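Fletutport Cruise Help Desk
Ticket 184: Cabin booking missing from shore excursion account
Opened by: Leonie Grabner
Handled by: Pieter Koster, then Mayu Shibata
Status: Closed

Leonie Grabner wrote:

Hello, and I do hope I've come to the right place, as the telephone line played me a very cheerful accordion tune for 40 minutes and then hung up on me. My husband and I, along with our friends Rocío Carrasco and Sadao Nishimura, are sailing on the Yagi in May. We have two cabins side by side on the same deck, all paid for, and we've done the online check-in and printed the luggage labels (Rocío has already tied hers on, she is that sort of packer).

The trouble is the shore excursions. I can log in and see my own cabin, and the dinner sittings show up nicely, but when I go to the excursions page it says "No voyage found for this guest". We had our hearts set on the boat trip and lunch at Cukura, which I understand fills up quickly, and the walking tour in Broltau on the day after. Rocío can see both of them from her account and has very kindly not booked without us, but I can tell she's itching to.

I've tried logging out and in again, and I've tried it on my husband's tablet as well as the computer. Same message on both.

Pieter Koster replied:

Good morning Leonie, and thank you for such a clear account of it. I'm sorry about the telephone queue, and about the accordion. I've had a look at both cabins from my side and your booking is perfectly safe: cabin, dining and transfers are all confirmed, so please don't worry on that score.

Could I ask you to try three small things for me? First, open the excursions page and check which surname it shows at the top right. Next, go to My Details and see whether the date format for your birthday looks the right way round. Last, press the Refresh My Voyage link, which is rather hidden away at the very bottom of the page, under the currency settings -- it's easy to miss. Give it a few minutes after that before you look again, and tell me what you see.

Leonie Grabner wrote:

Hello Pieter, that was quick, thank you. The surname is right. The birthday is right, or at any rate it's the one I've been stuck with all these years. I found the Refresh link after some scrolling, pressed it, made a pot of tea, drank it, and came back to the same message as before.

One thing I did notice, and it may be nothing at all. On the dinner page I am called Leonie Grabner, but on the excursions page it has me as L M Grabner. I do have a middle name, but I never use it except on my passport. Would that be enough to upset it? I had a loyalty card with you years ago, from our trip round the northern islands (the one where it rained all the way up and all the way back, and we still had a lovely time), and I have a feeling that card had the initials on it.
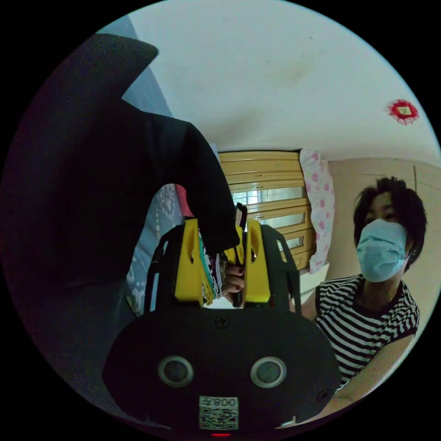
Does an old loyalty number stop a guest from booking excursions on a new voyage?

It can do, when the old number belongs to a second profile: the excursions page looks up the oldest profile first, and if your new cabin is attached to the newer one, it finds no voyage and stops there.

Mayu Shibata replied:

Hello Leonie, Mayu here, I've taken over from Pieter as he has finished his shift. He left me very good notes, and he was especially pleased that you'd spotted the initials, so well done you!

You do indeed have two profiles with us. The older one is under L M Grabner and carries your loyalty number and your nights from the earlier cruise. The newer one was made when the travel agent booked the Yagi, and it has the cabin but no loyalty number. I can join them together, but I need your permission first, and I also need to know which email address you'd like to keep. The older profile has an address ending in the name of a provider that I believe closed down some time ago.

Once they're joined, you'll be asked to choose a new password. Your cabin, dinner sitting and luggage labels won't change, so there's no need to print anything again.

Leonie Grabner wrote:

Permission gladly given, Mayu. Please keep the new email address, as I couldn't get into the old one if you paid me. And will there still be room on the Cukura boat? I looked over Rocío's shoulder at lunch, so to speak (she read it out to me on the telephone), and it was saying only a few places left.

Mayu Shibata replied:

All done, the two profiles are now one. While I was in there I put a courtesy hold on 4 places for the Cukura boat trip and lunch, so that your party can go together. The hold lasts until noon tomorrow, and you only need to press Confirm next to it. Rocío and Sadao will each see theirs on their own page. Broltau still has plenty of room on the morning walk, so that one you can book in the ordinary way.

If the old message comes back, close the browser completely and open it again before you try anything else. It sometimes holds on to the earlier page.

Leonie Grabner wrote:

It worked! I did get the old message once, closed everything down as you said, and there was the whole voyage, ports and all. Cukura is confirmed for all of us, and we've taken the morning walk in Broltau too. Sadao would like to know whether the lunch is fish, but he says he'll ask on board -- he enjoys having something to ask. Thank you both so much, and please pass my thanks on to Pieter.

Mayu Shibata replied:

I certainly will. The menu is usually posted at the excursions desk the evening before, so Sadao can ask there. Closing the ticket now, but replying to this email will open it again if you need us.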